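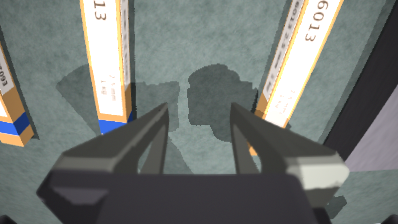 **Carano publishes reporting rules for simulated grasping tests**

Carano has released a set of reporting rules for gripper tests run in simulation, covering what a supplier must state before a pick rate can be quoted in a tender. The rules take effect in February for new bids and do not apply to contracts already signed.

Under the text, a quoted rate must rest on at least 1,000 simulated attempts per item type, with starting positions drawn at random and the random seeds kept on file. Results for boxed goods have to be listed separately for upright, tilted and flat cartons. Averages across the three are allowed only as a supplement.

Suppliers must also declare the friction values used, the mass assigned to each carton and the finger clearance at approach. A grasp counts as complete when the item has been held clear of the surface for 10 seconds. Contact with a neighboring carton is logged as a separate event — even where the pick itself succeeds.

"We were receiving rates that could not be compared with each other," said Renata Saavedra, who edited the final draft. "Two suppliers could use the same gripper and the same box and differ by 12 points, depending on how far apart the boxes stood."

Simulation results alone will not be enough for acceptance. Each item type needs a physical check of 45 picks on the delivered cell, and any gap between the two figures must be reported with the raw logs.

Skamance, which supplies picking cells to the Flundutthorpe warehouse, said it would follow the rules but questioned the seed requirement. Helmi Pitkänen, its test lead, said older simulator versions do not reproduce the same run from the same seed. Carano will accept full position logs for those versions until the next revision.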